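泡茶角的水垢、茶渍和怪味，是可以慢慢收拾干净的。我在办公室里管了好几年茶水，说"管"其实有点夸张，就是桌子离得近，大家习惯找我。去年十一月搬到新的楼层以后，我把原来那一套做法重新理了一遍，写成这一篇，给刚接手的同事看，也给家里想照着做的朋友看。篇幅有点长，您泡杯茶慢慢读。

## 先说清楚要对付的是什么

茶水角脏起来，通常有这么几样东西混在一起：水壶里的白色水垢，杯壁和茶漏上的褐色茶渍，还有泡过的茶叶闷出来的酸味。它们的脾气不一样，用的东西也不一样。很多人一上来就拿钢丝球猛擦，擦得胳膊酸，杯子上留下一道道划痕，下一回茶渍反而钻得更深。

水垢怕酸，茶渍怕碱，酸味怕通风和勤快。记住这一句，后面的步骤您就是记不全，也不会错得太离谱。

## 要准备的东西

- 食品级柠檬酸，一小袋够用很久
- 小苏打，或者过碳酸钠（氧系漂白粉，别买成氯漂）
- 软毛瓶刷一支，旧牙刷一支
- 棉布两块，一块湿用，一块干用
- 一个能把茶漏和杯盖全泡进去的大碗
- 橡胶手套，手容易干的人一定要戴

柠檬酸和小苏打不要倒在一起用。网上很爱演那个冒泡的场面，看着热闹，可泡泡冒完了，酸和碱也抵消得差不多了，剩下一碗没什么力气的盐水。至于含氯的漂白水，千万不要和柠檬酸或醋碰面，会放出有毒的氯气，这一条没有商量的余地。

## 第一步：给电水壶除垢

我们这里水硬，壶用上两三个星期，底下就结一层白的。我的做法是：

1. 壶里装水到七分满，放一平勺柠檬酸，大概十克出头。
2. 烧开，断电，盖着盖子放二十分钟。
3. 把水倒掉，用软刷在壶底轻轻转几圈。壶嘴里的滤网要拆下来，用旧牙刷刷。
4. 装满清水再烧开一次，倒掉，再来一次。

水垢特别厚的壶，一遍下不来，那就做两遍，不要想着多放几勺柠檬酸省事。还有一点，除垢的时候请在壶把上挂一张纸条！我有一回忘了挂，Tzu-hsuan Au 拿那壶水冲了一杯乌龙，喝了一口，很客气地问我今天是不是换了柠檬口味的茶叶。她没有怪我，可我脸红了一下午。

电水壶的底座和插口千万不能沾水，擦的时候先拔插头，布要拧到不滴水。带保温功能的那种大壶，壶盖里面有一圈胶垫，能拆的就拆下来洗，藏在里面的水最容易发霉。拆之前拍张照片，免得装回去的时候不知道哪一面朝上，这个亏我也吃过。

## 第二步：茶杯和茶漏

茶渍用过碳酸钠最省力。把杯子、杯盖、茶漏放进大碗，撒一勺粉，冲六十度左右的热水没过，泡半个小时，茶渍会自己松开，拿布一抹就走。水温太低，粉化不开，也没什么作用，所以不要用凉水将就。泡的时候碗口要敞着，不要扣盖子。

有几样东西不能这样泡：

- **紫砂壶**：它会吸味道，只用热水冲，倒扣晾干就好。
- **描金的杯子**：金边会越泡越淡，用湿布蘸一点小苏打，避开金边轻轻擦。
- **铝制的茶漏**：碰到碱会发黑，用温水加一滴洗洁精就够了。
- **竹木的茶则和杯垫**：擦干净、阴干，不要泡，也不要晒在大太阳底下。

泡完以后一定要用流动的水冲足，冲到手指摸上去不滑为止。冲完了别急着摞起来，杯口朝下放在沥水架上，底下要留缝。我见过有人把湿杯子直接扣在毛巾上，过一夜，杯子里一股抹布味，前面的功夫都白费了。

## 第三步：茶叶罐和它周围的地方

茶叶怕潮、怕光、怕串味，这三怕在办公室里往往凑得很齐。咖啡机、微波炉、谁带来的一盒辣萝卜干，全挤在同一个台面上，好茶放一个月，喝起来什么味都有。我后来把茶叶统统移到高一层的柜子里，每一罐贴上开封的月份，绿茶放前面，老一点的普洱放后面。开了封的绿茶，我会劝大家两个月里喝完。

茶叶罐不必每次都洗。喝完一罐，倒掉碎末，用干布擦一遍，敞着口放一天就可以装新的。真要洗，就得彻底晾透，罐底的折缝里藏一点水，整罐茶都会遭殃。

我们以前从 Landier 订茶，一次订得太多，总想着便宜，结果一半放陈了。后来 Wycliffe Ogola 劝我改成少量多次，他在那边管采购，按理说应该盼着我多买才对。如今我们一季的茶水费定在 3,000 元，茶叶、滤纸、柠檬酸全从里面出，上一季只花了 1,959 元，剩下的给大家添了一只新茶壶。

## 第四步：茶渣怎么处理

这一步最不起眼，可是怪味多半从这里来。泡过的茶叶又湿又暖，闷上半天就开始发酸，到了夏天还招小飞虫。

先沥水，再丢。水槽边放一个带孔的小篮子，茶叶倒进去，压一压，等水滴得差不多了再包起来扔。包的时候用旧报纸或者用过的厨房纸都行，多这一层，垃圾袋底下就不会积一摊茶色的水。茶包也是一样，先在杯沿上靠一会儿，把水挤掉。

装茶渣的桶宁可小一点。桶大了，人就容易偷懒，总觉得还没满，可以明天再倒。小桶一天下来差不多就该换袋子了，正好逼着自己勤快。带盖的比敞口的好，脚踩开盖的又比用手掀的好，毕竟捧着一手湿茶叶的时候，实在腾不出手来。
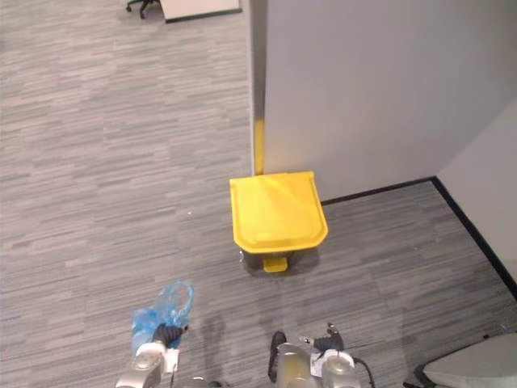 换袋子的时候，顺手在桶底撒一小把小苏打，再套新袋子，味道会轻很多。每个星期找一天，把桶整个洗一遍，盖子的内侧和合页的缝隙最容易漏掉，旧牙刷又能派上用场了。洗完开着盖晾干，里面还潮着就套袋子，等于白洗。

有人喜欢把茶渣直接倒进花盆里，说是养花。我劝您缓一缓，湿茶渣铺在土面上会长霉，也会招虫。想用的话，先摊在盘子里晾到干透，再少少地拌进土里，或者拿去做堆肥。晾干的茶渣装进小布袋，塞在鞋柜或者冰箱里吸味道，倒是很好用，两个星期换一次就行。

## 地上洒了茶怎么办

铺地毯的办公室，洒茶是早晚的事。要紧的是快，先用干布按压，把水吸上来，千万别来回搓，一搓，茶色就往绒里面走了。吸得差不多以后，用一杯温水兑一小勺白醋和一滴洗洁精，布蘸湿了从外圈往里圈点，再用清水点一遍，最后压一块干布，上面放几本厚书，过一夜拿走。

动手之前，请在角落里先试一小块，看看掉不掉色。加了奶的茶要麻烦一些，奶留在里面会发臭，得用凉水多点几遍，不要一开始就用热水。如果是隔了好几天的老印子，我自己的经验是能淡下去，但很难完全看不见，该请人来洗就请人来洗。

## 我自己的时间安排

最后把我平时的节奏抄在下面，您可以按自己那边的人数调整：

| 多久一次 | 做什么 |
|---|---|
| 每天下班前 | 倒茶渣，擦台面，壶里的剩水倒空 |
| 每星期 | 泡洗茶漏和公用杯，洗垃圾桶，换擦布 |
| 每两三个星期 | 电水壶除垢 |
| 每个月 | 清点茶叶，把快放陈的拿出来请大家喝 |
| 每一季 | 柜子全部搬空擦一遍，对一次账 |

每天那一项，我一般放在下午五点半，五分钟就做完了。壶里的剩水一定要倒空，这个习惯养成以后，除垢的间隔可以拉长不少。

柠檬酸和过碳酸钠都要装在写了名字的密封罐里，别和白糖放在同一层。我们的白糖在左边柜子，清洁的东西在水槽底下，钥匙挂在柜门内侧，用完请挂回去。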